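4.2 Student conduct of the laundry task

The second of the two tasks set in the Korncombe module was the laundry task, which the course handbook describes as "open a front-loading machine, load it, close it". We treat it separately from the shelf task because the claims made for it were larger. In the end-of-year report it is the laundry task that carries the argument that undergraduates with one term of preparation can train a household manipulation policy that transfers to a home they have not seen. We do not think the record supports this, and the rest of the section sets out why.

Each student group received the Bretance arm with its two-fingered gripper and wrist camera, a copy of the Flekine control software, and a budget of 90 demonstrations. Groups were free to divide the budget between opening, loading and closing. Most spent the greater part of it on opening. The logbooks are frank about the reason: the door was the stage at which the marker was known to be standing in the room, and a group that failed there scored nothing for the later stages. A marking scheme of this sort teaches students to be good at the first stage and tells us very little about the other two.

The wrist view was the only view supplied to the policy during assessment. Figure 3 gives an example at the door.
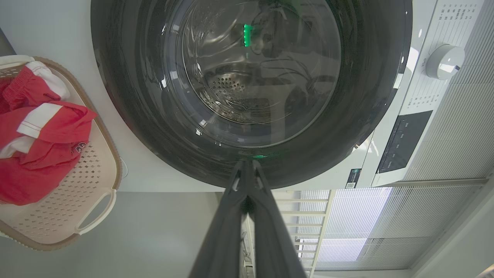
Figure 3. Wrist camera view with both fingers close to the lower edge of the door rim. The control panel is to the right of the door and a basket with red clothing to the left.

Lahlou, reading an earlier draft of this section, objected that we were asking too much of a teaching exercise, and that a group which learns why its policy fails at the door has learnt more than one whose policy happens to open it. We accept the point as far as it goes. Our quarrel is with the report, which gives success rates to one decimal place and does not mention what the students learnt at all.

Two difficulties with the wrist view deserve more attention than they were given. The first is reflection. Door glass of this kind returns bright arcs along its curve and dark shapes from the room, and these move when the arm moves. Several groups noted that their policy behaved differently in the late afternoon, and one group asked for the blinds to be kept at a fixed setting during assessment. The request was granted for that group and, so far as we can establish, for no other. We would not call this misconduct, but the scores should not have been placed in the same column.

The second is contact. From the wrist camera alone it is hard to say whether the fingertips are pressing on the rim or resting just short of it — Figure 3 is a fair case — and the software as issued logged no force readings. Students labelled contact by eye, from the same images the policy was given. When we asked two groups to relabel a part of their own data, they disagreed with themselves often enough that we stopped treating the contact labels as a measurement. The report uses them to separate "grasp errors" from "approach errors" in its main table. We can find no basis for that division.

There is also the matter of what was counted as an attempt. The combined log holds some 4000 episodes across all groups, but only 13 were carried out in the second flat, the one described in the report as unseen. Of those, several were restarted by hand after the arm had been moved closer to the machine. The handbook permits a restart if the arm is "clearly out of position" and leaves the judgement to the group. A restart was entered as part of the same attempt, so that a failure followed by a nudge followed by a success appears as a success. Whether a stricter rule would have changed the ranking of the groups we cannot say, as the restarts were not marked in every logbook.

None of this makes the module a poor one. The logbooks show students noticing most of the problems listed above, sometimes weeks before assessment, and a few wrote proposals for fixing them that were better than the protocol they had been handed. One group suggested drawing the machine's position at random each Friday and having another group reset the room. It was turned down for lack of time. We return to this proposal in Section 5, where we use it, with small changes, as the basis for our own repeat of the task.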